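Parts and Materials: a change to how brake sets are laid out at Lultham

Members of the Lultham workshop will wish to note a revised procedure for handling brake sets, which takes effect from August. The procedure applies to every set received from Fallari and to any older stock returned to the shelves for checking. It has been prepared by Montserrat Casado, who oversees parts and materials, following a review of the store in which 3,228 items were entered in the register.

The review found that small parts were too often separated from the pads with which they had been delivered. In 16 cases a set had to be withdrawn until the missing pieces could be matched. The cost of each was modest, but the delay to the bench was not, and the Koutsoukos order was held back for two weeks as a result.

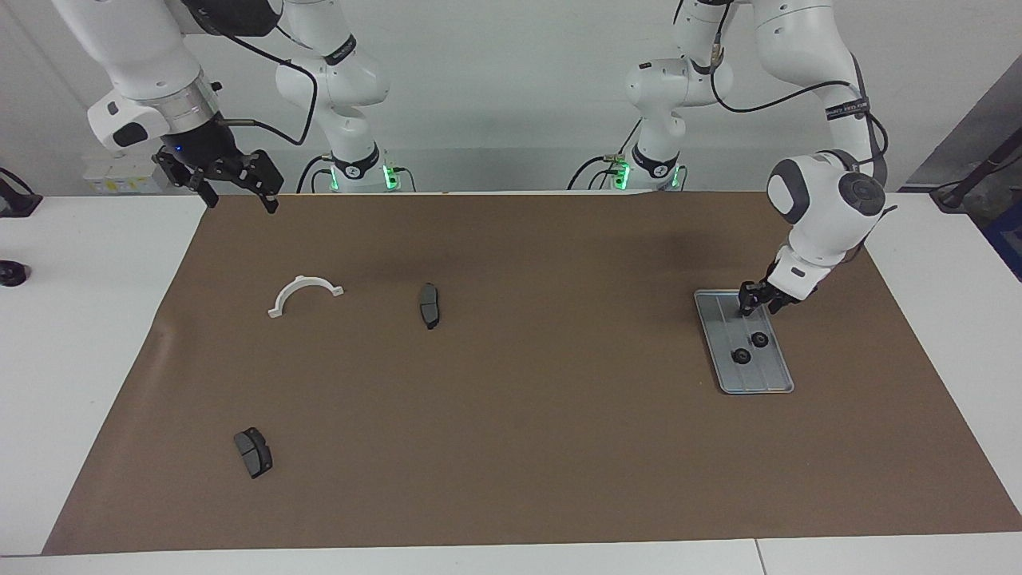
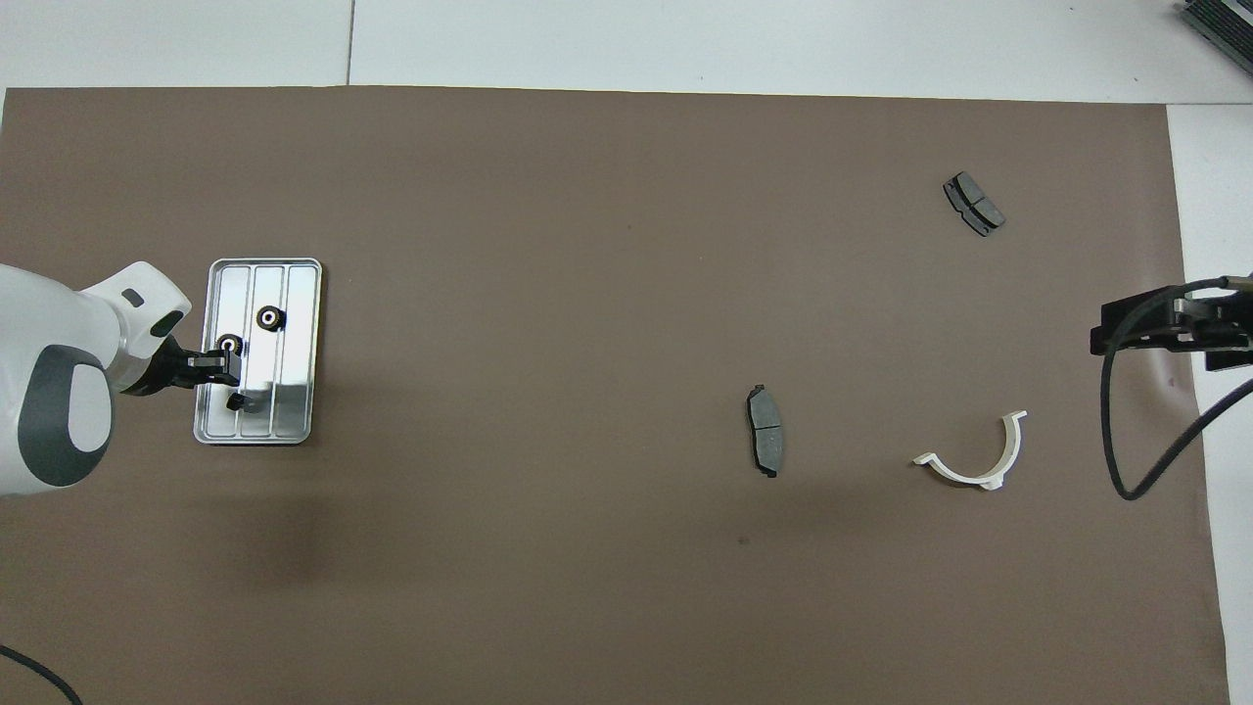
Under the revised procedure, each set is to be laid out on a covered table before it is signed for. Pads are to be placed directly on the mat, apart from one another, so that the friction surface and the backing plate can be inspected. The small black round parts belong in the metal tray, where the raised rim keeps them from rolling, while the white plastic bracket stays out on the mat beside the pads. Nothing else should be put in the tray while a set is being checked. Members are asked to run a thumb along the channels before the tray is put away — a small part can easily be overlooked at the far end.

Once a set has been checked, the Riter label is to be completed and fixed to the box, with the initials of the person who carried out the work. Boxes without initials will be returned to the table. Mats should be replaced when they become marked with grease, and spare mats are kept on the lower shelf by the store door.

Sets already on the shelves need not be opened again unless the label is missing or cannot be read. The register will remain open for corrections until 5 p.m. on the last working day of the month. Questions about the procedure, or about sets whose origin is uncertain, should be addressed to Ms Casado at the parts office.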